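Spray bottles, sprayers and the stuff that goes in them

I went through the cabinet under our kitchen sink in February and pulled out 19 bottles. I know because I was making labels and I ran out. Half of them were things I'd bought twice, two were plain water (why?), and one had a trigger that had been dead for so long I'd forgotten it was supposed to spray. So I've been on a bit of a spray bottle kick ever since, and since a few of you wrote in asking about it, I've put all my notes in one place.

When the trigger won't spray

Nine times out of ten it's the little filter or the nozzle. Unscrew the head and run it under hot water while you pump it into the sink, then let the whole head sit in a mug of warm white vinegar for an hour or overnight. Pump the vinegar through too, so it gets up inside. Rinse with plain water after, especially if the next thing going in the bottle has bleach in it. Please don't skip that one! Vinegar and bleach together make a nasty gas.

If the nozzle still spits sideways, twist the tip all the way off (a lot of them come off, you just have to be a little rude to them) and poke the hole with a sewing needle from the outside in. Toothpicks break off in there. Ask me how I know.

Also check the dip tube. If it's slipped down or has a crack near the top, the sprayer sucks air and you stand there squeezing like a fool. A cracked tube can be trimmed if there's enough length, or you can steal one from a dead bottle, which is the reason I keep two or three old sprayer heads in a jar.

Colleen Ross wrote to say she cuts the end of her tubes at an angle so they don't seal themselves against the bottom of the bottle. I tried it and I do get more out of the last inch.

Labels that stay on

Masking tape falls off as soon as it gets wet. Permanent marker straight on plastic is fine for a while, then your hand rubs it away right where you hold it. What's worked for me is a paper label with clear packing tape wrapped all the way around the bottle so the tape sticks to itself. Write what's in it, how you mixed it and the month. If you mix your own cleaners, put the recipe on there too, because you will not remember whether it was one capful or two.

And never put a homemade mix in an old food or drink bottle. I don't care how well you label it.

The mixes I keep

For counters (not stone!), one part white vinegar to one part water, with a few drops of dish soap. For granite or marble I skip the vinegar completely and use a little dish soap in warm water, then wipe again with a clean wet cloth.

For windows, two cups of water, a quarter cup of vinegar and a quarter cup of rubbing alcohol. It dries fast, so do one pane at a time and keep the bottle well away from the stove. My neighbor Huguette swears by crumpled newspaper for the wiping. I get gray fingers and streaks, so I use an old flat-weave dish towel, washed without fabric softener.

For ironing, plain distilled water. Our tap water is hard enough to leave little white freckles on a dark shirt, and it does the same thing inside the sprayer.

I used to buy the Gritlow bathroom spray and it was perfectly good, I just got tired of storing it. If you like the store-bought stuff, buy it! Just leave it in its own bottle with the directions on.

Clearing the cabinet

Take everything out. I mean everything, down to the bare floor of the cabinet, and wipe that too, because there will be a ring. Then spread an old white sheet over the table and put the bottles on that. White is good for this, since a leaky bottle gives itself away in a few minutes and you're not bent over with a flashlight trying to find it. The sheet goes in the wash when you're done and the table never gets a drop on it.

Keep a cardboard box next to you for the stuff that's leaving. Any old box will do, torn flaps and all.

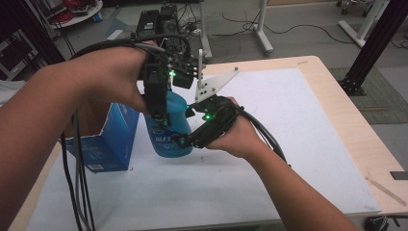
Pick each bottle up and give it a gentle squeeze with the cap pointing away from your face. A sound one pushes back a little. If it crackles or feels brittle, the plastic is getting old and I'd retire it before it splits on the shelf. See-through bottles are my favorites because you can tell what's left without shaking, and if something has settled at the bottom you'll see that as well.

For the leftovers, check the label for how to get rid of them and look up what your town takes. Don't pour all the odds and ends down the sink together, and don't combine half bottles to save room unless they're the very same product.

When you put things back, the ones you grab every day go in front, and anything heavy goes on the floor of the cabinet toward the back. I tried hanging the triggers over a tension rod, the way you see all over the place, and it does work as long as the bottles aren't too full. Mine sagged with four quart bottles on it. Three is fine. If there are kids or pets around, the whole business should move up high or behind a latch.

Odds and ends

A rubber band around the neck of a bottle stops it from sliding when your hands are soapy.

Turn the nozzle to OFF before you put a bottle away. I found a very slow drip that way, and a very warped shelf liner.

Normand Hawthorne asked whether you can reuse a bottle that held weed killer. No. Not for anything, not even after washing it out.

For misting houseplants, buy a new bottle and keep it just for the plants. Mine lives on the windowsill next to the ferns, and I top it up whenever I fill the kettle.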